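Unit 2: Wiping and Drying Wooden Tabletops
Course notes, Surface Care for Dining Rooms
Instructor: Beatriz Sequeira

2.1 Scope

These notes cover the routine wipe of finished wooden tables between guests. Stripping, sanding and re-oiling belong to Unit 5. Read section 2.3 before the practical.

2.2 Paper towel

A paper towel picks up liquid in two places: in the fibers, and in the gaps between and within the plies. Embossing adds to the second. The raised dots keep the layers slightly apart and leave pockets where water can collect. Pressing hard closes the pockets, so a towel that is already loaded will release water back onto the table.

The way the towel is held changes the result. A sheet folded in quarters gives a flat face and four clean sides in turn. A bunched sheet touches the surface only at its ridges. It suits lifting a small spill or a few crumbs, and it leaves streaks when used for a full wipe.
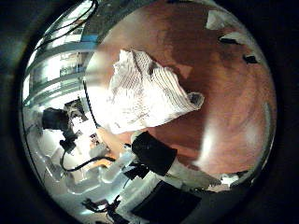
Fig. 2.1. Bunched paper towel with embossed dot pattern, reddish-brown wooden tabletop.

2.3 Procedure

Remove dry crumbs first. Blot standing liquid with light pressure and lift the towel straight up. Spray cleaner onto the towel, never onto the wood. Wipe along the grain in overlapping passes, turning to a clean face after each pass. Finish with a dry sheet, including the table edge. Discard the sheet when it no longer holds its shape.

2.4 Inspection

Check the surface at a low angle against the light. Glare shows smears that are invisible from directly overhead, but it also hides the grain and any dark spots beneath it. Inspect from two positions. Darker blotches in the wood may be natural color, old stains or trapped moisture; mark the position and look again after 14 minutes. A moisture mark will usually have changed in size or tone.

2.5 Practical

Work in pairs. Record the number of sheets used per table and the faces used per sheet. Hand the record to Baoshan Wan before leaving.

Reading: course reader, p. 276.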